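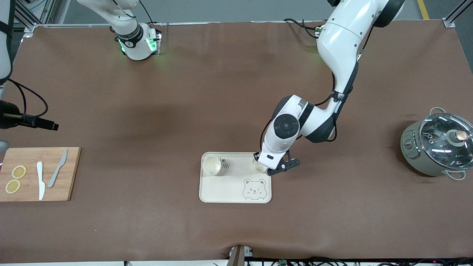

Lemon slices on the bamboo board, tray in the middle, pot on the right.

Lemon slices and bamboo boards

Forum: Kitchen > Boards, Knives and Prep

ortner_kitchen
Posted 7:40 am
I have a bamboo board with the grain strips running up and down, same type as in the picture. I use it mostly for fruit, and lemons more than anything. I go through a bag every week or so for tea and for fish. The board is getting lighter in patches and the surface feels fuzzy when I run my hand over it. I have had it since February. Is it the lemon juice or am I washing it wrong? I rinse it under the hot tap and stand it on the drainer.

Second question. I like to lay everything out before I start, with the board on the left, a tray in the middle for cups and small things, and the pot on the right. I put brown paper down under all of it. My brother-in-law says the paper is a waste. Does anyone else do this?

pot_and_pan634
Posted 8:15 am
Fuzzy means the fibers are lifting. Water does that more than lemon does. Sand it with fine paper once it is fully dry, wipe off the dust, then oil it. Do both sides or it will cup.

Alfie Fairclough
Posted 8:32 am
Lemon does take the color out. I had a board with pale rings where I left slices sitting on it over a long lunch. The slices don't need to be on there for that long. Cut them, move them to a plate, rinse the board.

pot_and_pan634
Posted 8:41 am
Ten minutes of lemon won't hurt an oiled board. I leave slices on mine all through cooking. Yours was probably dry to begin with.

Alfie Fairclough
Posted 8:50 am
It was oiled. I did it every month. This was overnight once or twice, I'll admit, but there were marks from the shorter times too.

trumo_lane
Posted 10:05 am
I would look at the glue as well. A bamboo board is strips glued together and hot water is hard on it. I had a cheap one from Priltisix that opened up along two of the joints. Lukewarm water and a drop of dish soap is plenty. Stand it on edge so air gets to both faces.

On the layout – I do it the other way around, pot on the left, because that is the side my stove is on. Whatever means you don't carry things across yourself.

ortner_kitchen
Posted 12:20 pm
Thanks. I have been using very hot water so that may be most of it. Which oil? I have a bottle of Bruvine board oil that was a gift and I also have plain mineral oil from the drugstore.

pot_and_pan634
Posted 12:34 pm
Mineral oil. Three thin coats the first time, a few hours between them, and wipe off whatever hasn't soaked in. I haven't used the other one. Read the label and see what's in it. Don't use olive oil, it goes sticky and starts to smell.

Hideaki Miyazaki
Posted 1:10 pm
I'm with your brother-in-law on the paper. A damp cloth under the board keeps it from sliding and you can wash the cloth. Paper under a board slips, and it tears as soon as it gets wet. If your counter wipes clean, what is it for?

ortner_kitchen
Posted 1:26 pm
My table is old and has an oil finish that spots. Turmeric got into it last year and it is still there. With the paper I fold it up at the end with the peelings inside and the whole lot goes in the compost.

Hideaki Miyazaki
Posted 1:45 pm
OK, on an oiled table I can see it. I would still put something grippy under the board.

trumo_lane
Posted 2:02 pm
A square of shelf liner works. Paper, liner on top, then the board. Mine has never moved.

And keep the pot off the paper once it has been on the heat. Use a trivet.

lemonpith
Posted 4:48 pm
Can I ask about the slices themselves? When I cut rounds for tea the seeds drag and the middle tears. I get maybe 5 decent ones out of a lemon.

Alfie Fairclough
Posted 5:15 pm
Serrated knife, the small kind for tomatoes. Take the end off first until you see flesh, and don't press. Pick the seeds out with the tip of the knife after each cut. Chilled lemons slice cleaner than ones from the fruit bowl.

pot_and_pan634
Posted 5:22 pm
A sharp plain blade does it just as well and doesn't chew the board up. Serrated knives are half the reason bamboo goes fuzzy.

Alfie Fairclough
Posted 5:30 pm
Not if you stop when you reach the board.

ortner_kitchen
Posted 9:03 pm
Sanded it this evening and the first coat of mineral oil is on. It has gone a shade darker and the patches mostly blend in, apart from one near the corner. I'll do the second coat in the morning. The paper is staying.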